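4.2 Planning the equipment budget around cables and cords

When we first sat down to plan the purchases for the Nondton facility, we did what I suspect most small groups do, and started with the expensive things. The mobile base was at the top of the sheet, then the arm, then the gripper, and somewhere near the bottom was a single line that said "cables, misc." with a guess next to it. It took us a good while to see how much of the project depended on that one line. The facility is a fitness space with rubber flooring and concrete walls, and the tidying work we hoped to hand to a robot has a great deal to do with long, floppy things that have to be picked up, looked over, and put somewhere sensible.

So before we asked for any more quotes, Doğukan Coşkun spent a good part of April going through the handling work by hand and writing down what each task would ask of a machine. We are very glad he did (and he has been kind enough not to remind us how reluctant we were). His notes on cable inspection changed the order of our list more than any brochure did. A person checking a cable will hold a short length between two hands, turn it a little, and look closely at the covering, while the rest of the cable is left to hang or loop however it likes. All of that is easy for us and quite demanding for a robot, and Figure 3 gives a fair idea of what the work involves.
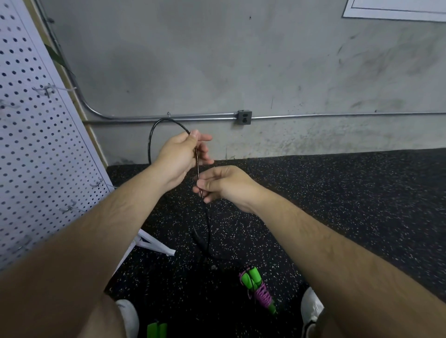 Figure 3. Two-handed cable inspection. A short stretch between the hands looks coppery or brown against the black of the rest.

Several things followed from this for the budget. The first was that one arm would not do. We had hoped to save money by buying a single Birko arm and fixing the free end of the cable in a clamp, but the hold shown in Figure 3 is a short one, with the hands quite close together, and it moves along as the check goes on. A clamp would have to be opened and reset at every step. We worked out what that would cost us in time over a year of use, and the second arm, which had seemed like a luxury, came out looking rather reasonable.

The second was the camera. A thin cable gives you very little to look at, and a change of color over a short stretch is just the kind of thing a low-cost sensor will smooth away. We moved $307 from the mounting hardware over to a better close-range camera, and we would do the same again. Lighting deserves some thought here as well. Gray concrete with smudges and scuffs on it makes a busy background for a thin dark line, and we recommend that anyone planning a similar room try their camera against their own wall before signing anything.

The third was the floor. Speckled black rubber is pleasant to stand on and very common in rooms of this sort, but a dark cord lying on it is hard for a depth camera to pick out, and a jump rope with its cord wound around the handles brings a whole set of troubles of its own. We had put down nothing at all for floor-level sensing in the first draft. In the revised plan it has a line to itself, with $2090 set against it, and Nesrin Yurt, who kept the accounts for us, would have liked it to be higher still.

We should also say a word about storage, as it is cheap and easy to forget. A pegboard with metal hooks costs very little next to an arm, and it gives the robot a fixed and known place to hang things. Our quote from Joshi for boards and hooks came to $173, and we asked for 20 percent on top of that for spare hooks of different lengths. Hooks that suit a person's hand did not always leave enough room for the gripper fingers in our trials, and we went through more of them than we had planned.

Finally, a note on power. Wall outlets fed through surface conduit are handy, but they tend to be where the builder wanted them, and the charging dock has to live within reach of one. We asked Fivon to price the dock with a longer lead and also with a new outlet put in, and found the two options close enough that the choice came down to keeping loose cable off the floor where the robot drives. We chose the outlet. The complete revised budget, as agreed on 2020-08-16, is given in Appendix B, and the items that were moved or added after the handling study are marked there with a star.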